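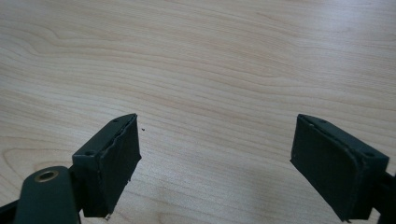 Robots drop things, and when they do it's usually for a boring reason. I fix robot hands for a living (yes, that's a real job, and yes, I love it), and last February I spent most of an afternoon chasing a drop that had everyone at our workshop in Lirkton stumped. A robot hand like the ones I work on doesn't have five fingers like yours. It has two, and they squeeze toward each other like a crab's claw. On the inside of each green finger there's a rubbery pad, and the pad does the holding. Now look closely at the two pads. The one on the right is a bit scuffed, but it's pretty flat. The one on the left has a ragged edge, and it's starting to peel away from the hard part of the finger. That's the kind of thing I go hunting for!

So, my February robot. We call her Drasau, after the town her first parts came from. Her job was to pick up plastic cups and stack them, and she was good at it. Then one morning she picked up 15 cups and dropped 6 of them. The cups would go up, tilt a little, and slide right out. Bonk, bonk, bonk, all over the floor.

My friend Venla Vuorinen thought the trouble was in the computer program. Maybe Drasau was squeezing too softly? So we told her to squeeze harder. Guess what happened? She cracked a cup. And she still dropped the next one!

Then Xiuying Kang, who was only there to drop off some screws, asked if she could see the fingers. One of the pads had come loose along its edge.

Why would that matter so much? Try this. Put on a sock that's way too big and push your foot against a smooth floor. Your foot moves, the sock moves, and they don't move together. A loose pad is like that. The finger holds the pad and the pad holds the cup, but if the pad can slip around on the finger, the cup goes along for the ride.

The rubbing between two things that keeps them from sliding is called friction. Rubber has lots of it, and that's why it's on the bottom of your sneakers. Friction can't help much, though, if the rubber isn't stuck on properly in the first place.

Fixing Drasau took me 13 minutes, and a lot of that was looking for my good tweezers. I switched her off and unplugged her first. Always, always first! A robot doesn't know the difference between a cup and my thumb. It will just squeeze whatever is between its fingers. Then I peeled off the old pad, cleaned off the old glue (yuck, it comes off in gray strings), and stuck on a new one.

I changed both pads, too, even though only 1 was loose. If one side is brand new and grippy and the other side is old and slick, things can twist when the robot lifts them.

We plugged her back in and gave her the same 15 cups. She stacked every one. Venla cheered so loudly that somebody came in from the hallway to see what had happened.

These days I check the pads before I start work each morning. I look along the edges for peeling, and I look for little crumbs too, in case they're bits of pad. If you ever get to visit a robot workshop, ask a grown-up there if you can look at the fingers while the robot is switched off. See if you can spot a worn pad before they do!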